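Baskets, trays and bins, the winter batch

Gallery page, Tillham Exchange

Quick intro because I'm doing this between dinner and the last bus. Everything on this page is a basket or behaves like one. All of it came in during December, most of it from the Clivska house, which had a basket in every room and a basket of baskets in the hall closet. Notes are mine, so blame me for spelling. If you want something, write the shelf name in your message, not "the brown one". They are pretty much all brown.

Pickup is at the side door, Festus end of the building. Ring twice, the first ring never takes. Bring your own bag. We don't hold things past 2 weeks anymore, sorry, the back shelf got silly.

Cleaning, for everyone who asks every time: brush first, dry. Old toothbrush for the corners. Real willow and rattan can have a damp cloth, then air, not the radiator. Plastic weave can go in the tub with dish soap, shake it out hard after and leave it upside down on a towel overnight. Paper cord, don't wet it at all, please. Andor Hegedűs wet one last year and we still hear about it.

How I sort them. Willow top shelf, rattan and cane in the middle, synthetic at the bottom becuase it can take the mop splashing. Anything I can't place goes at the end with a question mark tag. I'm not an expert, I just read a lot of tags.

Right, the list.

The log carrier

Willow, big, open at both ends with a hoop handle. Bark still on some of the rods. One rod popped out near the handle and I tucked it back in. Will pop out again. Good for logs, yoga mats, wrapping paper rolls. Smells like a shed.

Bread basket, oval

Thin willow, pale. Flour in the weave that I have brushed and brushed. Somebody loved this. Goes with the linen liner on the textile page, ask for both.

Pylypenko picnic hamper

Name's burned into the lid, Pylypenko, so I guess the family or the maker, no one at the house could say. Lid hinges are leather loops, one new, one old. New one is a different brown. Straps inside for plates, no plates. Closes fine if you push down on the left and swear a little.

Sewing basket with the pink lining

Round, lidded, lining is quilted satin and has pin rust on it. I got out what pins I could find. Check again before you stick your hand in!! Small tray lifts out. Tray is stuck when it's humid.

Wall pocket

Flat back, hangs on a nail. Was in the Clivska kitchen by the phone with old bills in it. One was for 1,696 and no currency on it, no date either, we have been guessing all month. Bill not included. Basket holds mail, wooden spoons, dried stuff.

Laundry hamper, tall

Rattan, heavy. Two of us to get it down the stairs and I would not do it again. Lid is warped so it sits up at one side. Lined with a cotton bag that has been washed hot and came out smaller than the hamper. It hooks on if you stretch it. Sort of.

Cat bed

Came in as a fruit basket. Then the cat at the front desk got in it. It's listed, but go ahead and try.

Paper cord tray

Low sides, square. Really neat work, tight all the way around. DON'T WET. Stain in one corner from a cup. Fine under a stack of magazines, which is what I'd do.

Magazine rack, folding

Cane panels in a wood frame. One panel split along the top, the other one is perfect. Turn the split side to the wall. Hinge squeaks, I put candle wax on it and now it squeaks less.

Nesting set, lidded

Supposed to be a set. Lids got mixed up with some other set at some point, so the smallest has a lid that sort of perches. I keep trying it on different things on the shelf like the glass slipper. If you have a small round lidless-lid problem at home, talk to me.

Egg basket

Wire, not woven, but where else do I put it. Coated in something white that flakes at the handle. Don't use it for actual food till you've sanded that. Nice shape, looks good with onions in it. Or wool.

Plant basket with liner

Seagrass, floppy, handles on both sides. Plastic liner is in there and doesn't leak, I filled it in the sink and went to lunch and it was still full. Bottom's a bit dark from an older liner that did leak.

Bike basket

Willow, front mount, straps missing. Any old belts will do it, thread them where the straps went. Tag no. 213 is still on the handle from the fall sale, ignore the price on it, everything on this page is pay what you like.

Bathroom caddy, the one with dividers

Synthetic, dark. Divider glued in by someone with a lot of glue. It holds rolled hand towels and that's about all it wants to hold. Soap scum came off with vinegar.

Question mark tag

A kind of scoop? Woven, one open side, short handle. Andor says winnowing. Bohdana Zinchenko says chips, for a party. Both could be right. Light, clean, no breaks, and I'd like it gone before I get attached.

Small rectangular tray basket, braided rim

Last one on the page, bottom shelf. Synthetic wicker, tan going on orange, looks like rattan till you get close. Rope-style braid all along the top edge, soft corners, sides that slope in to a flat woven floor. Empty and ready to go. I like the weave changing direction between the floor and the walls, little thing but someone thought about it. Wants to be a bread basket or a place for keys and chargers. Wide and not that deep, so measure your drawer first, tape measure's on a hook by the door.
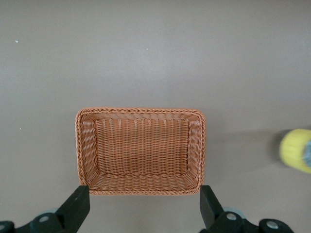

Bohdana Zinchenko would put napkins in that kind, folded flat and lying the long way, and says not to bother with a liner because a liner always slides around on plastic weave and then you're fixing it at every meal. She also says wash the braid separately, with a soft brush, going along the twist and never across it, since crumbs get pushed in under the strands if you scrub the wrong way. Her sister's had one on the go for 11 years and it lives on top of the fridge with seed packets in it.

OK noted, thank you Bohdana. Adding that to the cleaning bit when I have a minute.

Messages left on this page

Andor Hegedűs
It was one time. And the paper cord dried out ok, it just dried in a different shape. Is the bike basket still up? I have belts.

Reply from the shelf
Still up. Come before five, side door, ring twice.

Andor Hegedűs
Also it IS for winnowing. My grandmother's was the same with the handle a bit longer. You shake it at the wind and the husks go. Chips would fall out the open side.

Bohdana Zinchenko
Chips don't fall out if you tilt it toward you. I have done this at parties.

Reply from the shelf
Please take it outside, both of you. Or take the scoop home and share it.

Unsigned
Do you ever get the long narrow ones, for on top of a toilet tank? I've been using a loaf pan and I'm tired of looking at it.

Reply from the shelf
Now and then. Synthetic mostly. Leave a note in the wants book, it's on the counter under the lamp, with your shelf measurement. The inside size, not outside. Rims take up more room than people think and I've had a couple come back because of it.

Unsigned
What about smell, the synthetic ones? I bought one new once and had to keep it on the balcony.

Reply from the shelf
Old ones are mostly past that. If it bugs you, soap and water and a day by an open window. Baking soda works too but then you're picking baking soda out of the weave with a toothpick, ask me how I know.

Bits and pieces

Swaps are fine. Bring a basket, take a basket. Broken ones ok if the break is just a loose end. Not ok if it crunches when you press it, that's woodworm or just age, and I don't want either on the top shelf.

Loose end fixes: for willow, damp the end, tuck it under the next one over, leave it alone. For the synthetic kind, a dot of clear glue on the inside where it won't show, clothespin on it till morning. Snip what still sticks out. Don't melt it with a lighter, it goes black and it catches sweaters.

The linen liners are all on the textile page, along with the drawstring ones that fit nothing. Lids without baskets are in a box under the counter, dig around.

Next page will be tins. There's a lot of tins. The Clivska pantry isn't even unpacked yet and the boxes rattle, so give me till the end of the month, and somebody please return the good scissors.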